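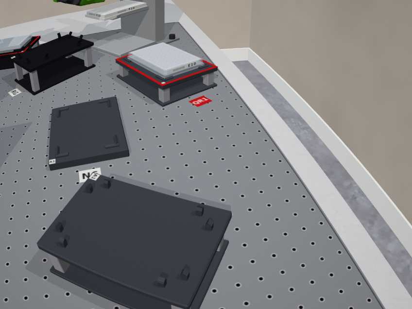
Figure 1. Raised plate holder on a perforated table, computer rendering.

Listening for Beavers on the Skoryk
Student project report by Ataahua Ellery and Florian Prantl
5 min read

Beavers came back to the Skoryk valley and promptly flooded the lower hay meadows at Stindwood. We wanted to know if cheap sound recorders could warn farmers early, before a new dam gets tall enough to cause trouble. We hung 11 recorders along the creek and left them out through May, and what a month it was!

Gnawing is wonderfully easy to pick out at night - a dry, quick rasp, nothing like the water. Tail slaps are even better. By the end we had 760 clips worth keeping, and Pirmin Thaler helped us sort them by ear over many evenings. 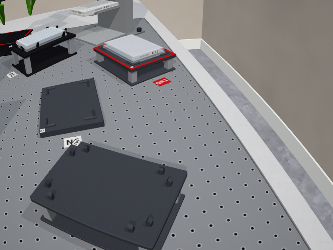
The recorders near the Gandanell bridge were our weak spot, as traffic drowned out nearly everything within 200 meters of the road. Upstream we did much better, and two farmers have already asked to keep a recorder by their culverts. Next we want to try flow pipes in the dams - Ingeborg Kälin has offered us her bottom meadow for it.

Related reports
Otter tracks in fresh snow
Fencing young willows
Bat boxes at Nomov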